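Anybody here using the Stornau service plan?
3 min read
14 comments

drolevow_dan
So Fatano is pitching us the Stornau two-arm setup for the laundry room at our guesthouse, billed monthly at 1,525 with a 160 setup fee on top. Kulsoom Hayat in their sales office has been super nice, but I want to hear from people who've run one! We do sheets, towels and the odd bag of guest clothes. Anyone?

benty_L
Bent Lykkegaard here, I've been on the plan 2 months now. Stuff from this morning:

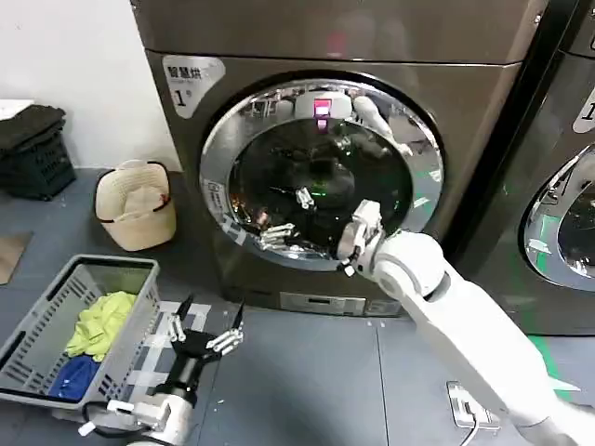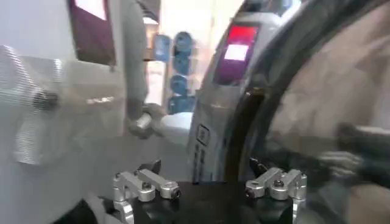 My take on the price is that you're paying for the support line more than the arms. They pick up, even at 6 a.m., and they've swapped one fingertip set for me without arguing. The hand at the door there, with its fingers on the chrome rim, is the part I'd ask the most about, because door training is billed per machine model and our quote didn't spell that out. Get it in writing before you sign anything. Baskets are included, thank goodness.

fodorfan
Gotta disagree with Bent on the support. I had the same plan through Fatano last August and waited four days for a callback (four days! with a pile of towels up to my waist). Went with Fodor after that. You buy it outright for 3,954, it's one arm, it's slower, and I sleep fine.

benty_L
Fair enough, maybe I got lucky with my rep. But one arm for doors AND baskets? How does yours manage fitted sheets?

fodorfan
Badly lol. I do those myself.

drolevow_dan
OK this is super helpful. Bent, do the fingers snag on knits at all? We get a lot of sweaters in the off season and I don't want to be buying anybody a new cardigan.

benty_L
Had one pulled thread on a scarf, my own, so no drama. There's a softer tip you can order, ask Kulsoom for it and see if she'll throw it in with the setup fee.

mapleporch
Still think a part-time person for a few hours beats either one at that price, but you all have fun

Share (9)
Contact | Copyright Drolevow Boards | Back to top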